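Weiße Tischplatten wieder richtig weiß bekommen

Tipps aus Küche und Werkstatt, zusammengetragen von Senyo Sarpong
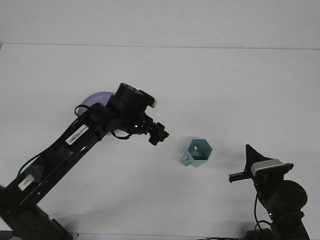

Womit bekomme ich den Grauschleier von einer hellen, beschichteten Platte?

Mit Schmierseife, warmem Wasser und Geduld. Ein Spritzer Seife auf 2 Liter Wasser genügt, dann mit einem weichen Tuch in langen Bahnen wischen, mit klarem Wasser nachgehen und sofort trockenreiben. Der Schleier besteht meistens aus alten Reinigerresten, und die löst man mit noch mehr Reiniger eben nicht.

Ich liebe weiße Arbeitsflächen! Bei uns in der Küche steht eine, in der Werkstatt auch, und die in der Werkstatt sieht nach all den Jahren besser aus als so manche neue. Dabei wird dort geleimt, gefeilt und Kaffee verschüttet (viel Kaffee). Alles, was ich unten aufschreibe, habe ich an diesen beiden Tischen ausprobiert, manches auch zuerst falsch gemacht.

Kaffee und Tee

Frische Ränder gehen mit dem feuchten Tuch weg. Für alte rühre ich aus Natron und ein paar Tropfen Wasser einen Brei an, streiche ihn auf den Rand und lasse ihn 21 Minuten liegen. Warum 21? Weil so lange meine Lieblingsplatte dauert, und es hat bisher jedes Mal geklappt! Danach abnehmen, ohne zu drücken. Natron schleift ein bisschen, auf Hochglanz also bitte erst an einer Ecke testen, die man später nicht sieht.

Kugelschreiber und Filzstift

Spiritus auf ein Wattestäbchen, tupfen, Stäbchen wechseln, wieder tupfen. Wer reibt, verteilt die Farbe nur und hat am Ende einen blauen Fleck, so groß wie ein Bierdeckel. Fenster auf, keine Kerze in der Nähe. Bei Filzstift hilft manchmal ein herrlich alberner Trick: mit einem frischen Whiteboardstift über den alten Strich malen und beides zusammen abwischen.

Leim, Kleber, Etikettenreste

Weißleim lasse ich antrocknen, bis er gummiartig ist, und schiebe ihn dann mit einem alten Plastikkärtchen herunter. Klebereste von Etiketten bekommen einen Tropfen Speiseöl, der darf eine Weile einziehen, dann ab damit und mit Spülwasser hinterher. Sekundenkleber ist der schwierige Kandidat. Aceton löst ihn zwar, löst aber bei lackierten Platten gleich den Lack mit. Meine Nachbarn in Flukanstead schwören auf heiße Waschlappen, bei mir hat das ein einziges Mal funktioniert, und da war der Klecks winzig.

Kratzer

Feine Kratzer werden vor allem dadurch sichtbar, dass sich Schmutz hineinsetzt. Also erst gründlich putzen und dann noch mal hinschauen, oft ist die Sache damit schon erledigt! Für tiefere Stellen nehme ich Reparaturwachs von Peden in Reinweiß. Mit dem Fingernagel eindrücken, glattziehen, fertig. Vorsicht beim Farbton: Weiß ist nie gleich Weiß, und ein gelbstichiges Wachs auf einer kühlen Platte fällt mehr auf als der Kratzer vorher.

Nasse Kanten

Die Kanten sind die wunde Stelle. Steht dort Wasser, quillt die Spanplatte darunter auf, und das geht nicht mehr zurück. Ich ziehe alle 6 Monate eine dünne Schicht farblosen Wachs über die Stirnseiten, auch hinten an der Wand, wo man so ungern hinkommt. Löst sich das Kantenband schon, mit dem Bügeleisen auf niedriger Stufe und einem Blatt Backpapier dazwischen wieder anbügeln und mit einem Holzklotz festdrücken, bis es kalt ist.

Was mir nicht mehr auf die Platte kommt

Scheuermilch. Die raue Seite vom Schwamm. Essigessenz pur. Und der Schmutzradierer nur noch für echte Notfälle, er macht Hochglanz stumpf, und das sieht man im Gegenlicht für immer.

Nachtrag vom 17. November: Mehrere von euch haben nach dem Tuch gefragt. Es ist ein ganz einfaches Baumwolltuch von Ernier, das ich bei 60 Grad wasche, ohne Weichspüler, der schmiert nämlich. Ein altes, kochfestes Geschirrtuch geht genauso gut.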